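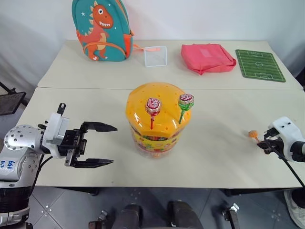
Lollipops in the lid of a round candy container.

The beauty brand Altance has opened its first shop in Plostow, and on the first morning the line reached the corner of the street before the doors opened. The store sells the full Pristitby skin care range, together with the new lip balm Rai, which until now could be bought only online.

According to the company, 3439 people had put their names on the waiting list for the balm. The shop received 959 pieces for the opening, and nearly all were sold by 4 p.m. The first 100 customers got a small mirror with their purchase.

The building dates from 1908 and was a pharmacy for many years. Altance has kept the old wooden drawers, and they now hold face creams and cotton pads. More of the balm is expected in November. Until then, customers can try the three shades at the counter.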